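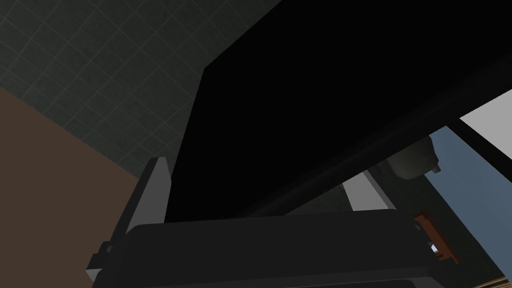 Figure 7.1 A wall of square tiles, seen at an angle. The squares look like slanted diamonds.

Chapter 7
Drawing Depth

Take a sheet of paper and draw a square. Easy! Now draw the same square lying flat on the floor, a few steps away from you. Most people stop with the pencil in the air at this point, and a good many of them draw a square again. They know all four sides are the same length and all four corners are right angles, and the hand wants to put down what the head knows.

This chapter is about getting past that moment. The rules of perspective can be learned in an afternoon and used for the rest of your life, and they rest on geometry you already have from Chapter 4. If you can work with similar triangles, you're ready. Bring a ruler, a soft pencil and an eraser you don't mind wearing down (you will).

We start with one line, the horizon, and one point on it. By the end of Section 7.5 you'll be able to draw a tiled floor of up to 20 rows with every row at its proper depth, and you'll know how to check your work without measuring a thing.

What you need from earlier chapters
Similar triangles (Section 4.2)
Parallel lines and the angles they make with a crossing line (Section 4.6)
Ratios (page 134)

The window idea

Stand at a window, close one eye and keep your head still. Pick something outside, say a telephone pole, and trace it on the glass with a washable marker. What you have on the glass is a perspective drawing, and a correct one. Each mark sits where the straight line from your eye to the pole passes through the window.

Now trace a second pole of the same height, twice as far from your eye. On the glass it comes out half as tall. Draw the whole thing from the side, with your eye as a point and the window as an upright line, and you'll find two pairs of similar triangles waiting for you. All the rest of the chapter grows out of that little side view, so draw it large and keep it where you can see it.

Edeltraud Zwahlen taught drawing in Kemberg for many years and had every new class begin at the window, even in the rain. Her students were allowed to use a ruler only after they had traced a street freehand. We've borrowed her exercise as Activity 7A, and we love it: the lines wobble, the marker smears, and the street is suddenly there on the glass with all its depth.
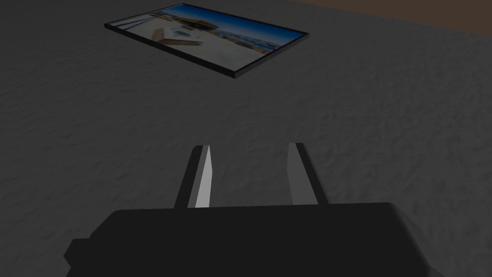

7.1 Where parallel lines go

Look down a straight, level road. Its two edges are parallel, so they never meet, and yet in a drawing they run toward each other and would touch at a single point. We call this the vanishing point. Any other line that runs the same way as the road, such as the top of a long fence or a row of gutters, heads for that same point. For level lines, the vanishing point always lies on the horizon, and the horizon is always at the height of your eye. Sit down on the curb and the horizon in your picture sits down with you!

Lines that run parallel to the window are the exception. They have no vanishing point at all. An upright pole stays upright, and a level beam facing you straight on stays level.

Try this. The town plan of Skonolport in the back of the book shows a long market square with the Kovács bakery at one end. Imagine standing at the bakery door and looking straight down the square. Sketch the horizon first, then the vanishing point, then the two long sides. Add the front edges of the buildings last. Don't worry yet about how far apart they should be; we'll get the spacing right in Section 7.3 with a trick that uses nothing except diagonals. 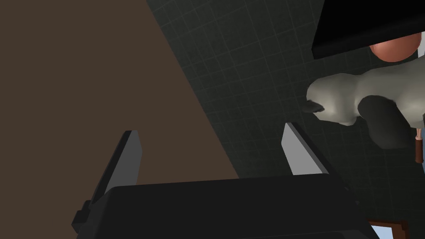 Once your sketch has its main lines, turn it upside down and look again. Mistakes jump out this way. Lay your ruler along each line that is supposed to vanish and see whether it really passes through the point. If one misses by a hair, leave it alone. If it misses by a finger's width, erase it and pull it through again, starting from the vanishing point and working outward.

Words to know: horizon, vanishing point, picture plane, line of sight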